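Group project, public policy module. Written up by Faustine Le Goff with Obed Gbeho and Anayeli Mendoza. Handed in August 12, 2019.

# Should the school meals levy be voted on again? What we learned in Hoveck

## Why we picked this

We wanted a law that was small enough to read from start to finish and still had people arguing about it in the street. The Hoveck school meals by-law is only 17 pages long, and we read every one of them, some of them on the bus. It puts a small yearly charge on business premises in the town and spends the money on free lunches in primary schools. The council passed it last year by 2 votes. Now there is a motion from councillor Kwaku Appiah to suspend it and ask the voters directly.

At first Obed thought this would be a dull subject. By the second public meeting he was the one taking notes the fastest!

## How we worked

We did three things. We read the by-law and the council minutes, we went to the meetings in the Agbenyega hall, and we ran a questionnaire. The questionnaire went out at the Tosisar market and outside the library, and we got 179 back. We know this isn't a proper sample. The market is busy in the mornings, so we had plenty of older shoppers and hardly anyone who works office hours.

Anayeli wrote the questions and we changed them after trying them on our families. Our first version asked "Do you support feeding children?" and of course everybody said yes. The final version asked whether people knew who paid the charge, whether they thought it was fair, and who ought to decide.

## What the two sides say

The case for the levy was put best by Dede Kwofie, who sits on the council for the eastern ward. She argued that voters had already had their say when they elected the council, and that if every close decision went to a ballot the schools could never plan a menu, never mind hire a cook. She also pointed out that the by-law already has a review built into it after three years (section 9, which we hadn't noticed the first time through).

Appiah's answer was that a new tax is different from other decisions. He told the meeting he had no quarrel with school lunches, only with charging a corner shop the same as a warehouse. That got the biggest applause of the evening, and we found it was a stronger point than we'd expected. The charge really is flat. A sewing workshop with one room pays what the Hosano cold store pays.
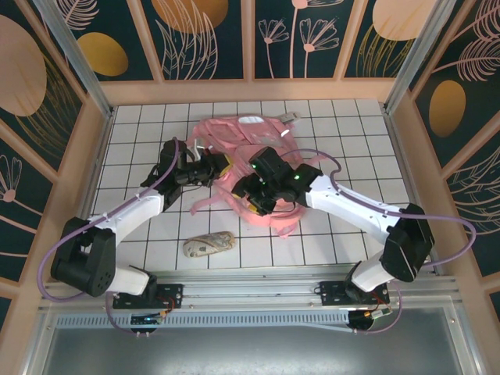
We went back to the minutes to find out why nobody fixed this before the vote. There was an amendment to set the charge by floor space, but it came late in the evening and was withdrawn when the clerk said the figures would take a month to prepare. It was never brought back. We think this is the most interesting thing we found – a whole year of argument might have been avoided with one more meeting.

## Results

Out of our questionnaires, 69 people said that voters should decide by ballot. Most of the others wanted the council to keep the decision, and a smaller group left the answer blank or wrote something in the margin. (One person wrote us a full page on parking.)

What surprised us was how mixed up the answers were on who pays. Many people believed the levy came out of household bills. Several who were against it changed their tone when we told them it didn't, though we had agreed not to argue with anybody, so we just thanked them and moved on. Two shopkeepers who do pay it told us they would be happy with it if it were scaled.

## What we think

We didn't all agree, so we'll give both views. Faustine and Anayeli think the council should keep the levy and bring back the floor space amendment, using the review in section 9 early. Obed thinks a ballot would be worth the cost, as people would finally find out what the by-law says. All three of us think the council's leaflet was poor. It used the word "hereditament" on the front page and never said what it meant.

## If we did it again

- Go to the market in the evening as well.
- Ask the cooks! We spoke to councillors, parents and shopkeepers and forgot the people making the food.
- Write up each meeting the same night. Our notes from the first one are very thin and we had to check them against the minutes.
- Ask the clerk for the draft amendment at the start, as it took ages to reach us.

The motion is due to be heard at the end of August and we're all planning to be in the public seats for it. Copies of the questionnaire and the tally sheets are in the folder with this report.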